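Home | Notebook | Stock | Contacts | Search

September, 14:10. Toy sorting, Jendetton lot.

Carried on with the small toys. The open cardboard box stays on the black tray, on the bed, and only small pieces go in it: the doll with the red bow, the block with a face, the green cube. Label for this box is 189.

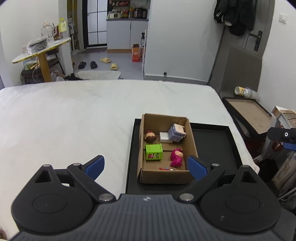
Loose red bits go in with the rest for now. Sabina wants them listed separately, so I'll start a new page at 805. Munther has the Unmont list and is checking names against it.

Still to do: more labels, tape, move the crates away from the door.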